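Garra de dois dedos perde a posição da caneca depois de trocar as almofadas – calibrar a câmera do punho ou trocar o conjunto?

Perguntado em 27/08/2018 | Categoria: Automação e manutenção
Imprimir | Enviar por e-mail
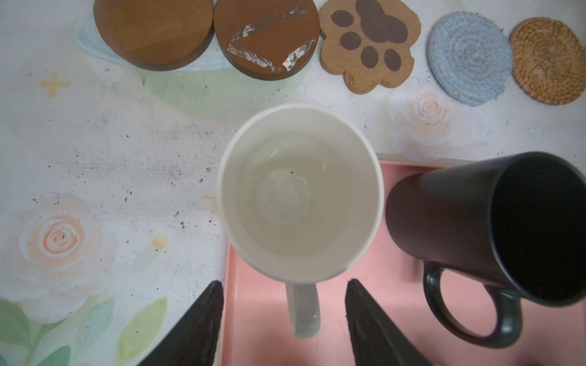

Tenho um braço de bancada Arton com garra de dois dedos e uma câmera pequena no punho. Ele passa o dia pegando e soltando canecas, e funcionou direito desde março. Na semana passada troquei as almofadas estriadas dos dedos, porque as antigas já estavam lisas na ponta, e desde então a garra fecha fora do centro. Em 50 ciclos, errou 13. Quase sempre um dedo encosta na caneca antes do outro e empurra.

O suporte da Zildale me respondeu com o texto de sempre: refazer a calibração da câmera e, se não resolver, comprar o conjunto completo de dedos. Desconfio dessa resposta. A câmera ninguém tocou. Os parafusos do suporte dela ainda têm a marca de tinta alinhada. E comprar dois dedos novos por causa de duas almofadas me parece solução boa para quem vende.

O que já fiz:
– limpei a lente com pano seco;
– reiniciei o controlador (duas vezes, sem efeito);
– rodei a rotina de referência da garra, que terminou sem alarme;
– conferi a folga da junta do punho com a mão, não senti nada.

A rotina terminar sem alarme não me diz muita coisa, ela também terminava sem alarme quando um cabo estava meio solto. Alguém já passou por isso? As almofadas são da Habte, não são originais, mas o catálogo diz que a medida é igual.

RESPOSTA 1 (marcada como útil por 5 leitores)

"O catálogo diz que a medida é igual" é onde eu começaria. Já recebi almofada "igual" com base mais grossa, e de um lado só, porque no mesmo saco vieram peças de dois lotes. Tire as duas e meça com paquímetro, na base e na ponta. Não confie no olho, borracha estriada engana.

Se as espessuras forem diferentes, o ponto de fechamento sai do eixo da garra e a câmera não tem culpa nenhuma. Ela continua mandando o punho para o lugar certo, quem fecha torto são os dedos. Antes de mexer em qualquer parâmetro, faça assim:

1. Desligue a alimentação do braço e solte o ar, se a sua garra for pneumática. Confirme no manômetro.
2. Remova as almofadas e limpe o assento. Resto de cola velha debaixo de um lado dá exatamente esse sintoma.
3. Meça as duas peças e anote qual estava em qual dedo.
4. Monte de novo apertando os parafusos alternados, aos poucos.
5. Feche a garra devagar, em manual, sobre um pino cilíndrico preso na bancada. Veja se os dois dedos tocam juntos.
6. Só então rode de novo a referência.

O passo 5 vale mais que qualquer mensagem na tela. Se os dois lados tocam juntos no pino e a caneca continua sendo empurrada, aí eu aceito conversar sobre câmera.

Outra coisa, pela sua foto: a mesa é estampada, com rosa, folha e um monte de pontinhos escuros, e a caneca é branca. Não sei como o seu programa acha o contorno e não vou jurar que isso atrapalha. Mas se você mudou alguma luz no mesmo dia em que trocou as almofadas, são duas mudanças juntas e você não vai saber qual foi. A asa também está virada para a garra. Repita o teste com ela em outra posição e compare.

RESPOSTA 2

Calibra a câmera que resolve. Aqui deu certo.

RESPOSTA 3

Discordo da resposta 2. Calibrar por cima de um defeito mecânico "resolve" porque o desvio fica escondido dentro do número. Na próxima troca de almofada ele volta, e aí ninguém lembra. Herdei uma célula na Nitingate com correções empilhadas assim, uma em cima da outra, e levei dias para voltar ao zero.

Se for calibrar mesmo, salve o arquivo antigo antes. No nosso controlador o deslocamento da ferramenta fica no parâmetro 248; no seu pode ser outro, olhe no manual e não copie o meu. Anote o valor atual no papel – o backup automático daqui já gravou arquivo vazio sem avisar.

Quanto ao conjunto completo, só compraria se o dedo em si estiver empenado. Encoste uma régua de aço na face sem a almofada e olhe contra a luz. Passou luz no meio, tem empeno.

Comentários (3)

> Medi. Uma almofada tem a base mais alta que a outra, dá para sentir com a unha. Pedi outro par e por enquanto não mexi na câmera. Volto quando montar.

> O assento do dedo também gasta, não olhem só a borracha.

> E a Habte, troca as peças ou faz de conta que não viu o e-mail?

Este site utiliza cookies para melhorar a sua navegação. Ao continuar, você concorda com a nossa política de privacidade. Aceitar | Saiba mais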